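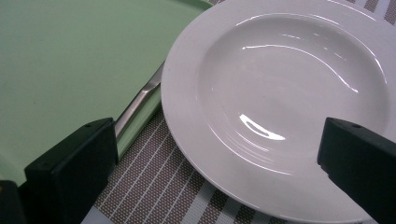 Figure 4. Rimmed soup plate, white, empty.

4. Setting Up the Plate Warming Drawer

The Wimadex Bomus warming drawer does one thing, slowly. It warms dishes. It will not cook your dinner, revive your dinner, or apologize for your dinner. Please read this section before loading it, even if you have owned a drawer before and feel confident about drawers.

4.1 Before first use

1. Slide the drawer all the way out until you feel the stops. If you don't feel the stops, you are still holding the drawer and should put it back on its rails (see Section 2).

2. Remove the foam corners, the cardboard sheet, and the small bag of screws taped under the cardboard sheet. The screws are for the front panel. If your front panel is already on, go back and find out what is holding it.

3. Wipe the inside with a damp cloth and mild dish soap. Dry it.

4. Lay the non-slip mat flat on the drawer floor, ribbed side up.

5. Close the drawer, turn the dial to 3, and leave it running empty for two hours with a window open. There will be a smell. It fades, and it is usually gone by the second use.

Note: The dial does nothing until the drawer is fully shut. A drawer open by the width of a finger counts as open.

4.2 Loading

1. Put the heaviest dishes at the back.

2. Stack flat plates with flat plates and rimmed soup plates with rimmed soup plates. A flat plate will sit on top of a soup plate perfectly well until you close the drawer.

3. Leave a gap the width of your thumb between stacks. Warm air has to get up there somehow.

4. Stand cups upside down. Espresso cups may go two high. Anything taller may go one high, and anything with a stem may go somewhere else.

5. Close the drawer gently. The soft-close mechanism takes over for the last stretch and does not need your help.

Caution: The maximum load is 80 pounds, spread evenly. The drawer is not a step, including for people who are only going to be a second.

Caution: Do not warm plastic, lacquered wood, or anything mended with glue. Plates with a metallic trim are fine, as there are no microwaves involved.

4.3 Choosing a setting

Setting 1: Cups and glasses. Allow 20 minutes.
Setting 2: Plates and bowls for everyday meals. Allow 30 minutes for one stack and 45 for a full drawer.
Setting 3: Serving platters and thick stoneware. Allow an hour.
Setting 4: Keeping covered, already hot food hot for a short while. Not for raw food, cold food, or bread dough with ambitions.

Turning the dial to 4 does not make cups warm faster in any way you will enjoy. It makes them hard to pick up.

4.4 Unloading

1. Turn the dial to 0.

2. Use oven mitts. A warm plate looks exactly like a cold one, a fact most households rediscover in September when the soup comes back.

3. Lift each stack straight up. Dragging it across the mat will bring the mat along.

4. Leave the drawer open for ten minutes before wiping it down.

4.5 If something seems wrong

Light on, no heat: The drawer is not fully shut. Check behind it for a teaspoon.

Plates warm at the back, cool at the front: The stacks are too close together. See 4.2, step 3.

Code 538 on the display: The fan is blocked. Switch off at the wall, clear the rear vent, and wait five minutes.

Code 791 on the display: The child lock is on. Hold the dial in until it beeps twice. Children generally work this out first.

Replacement mats are sold under part number 3048. For front panels, continue to Section 5.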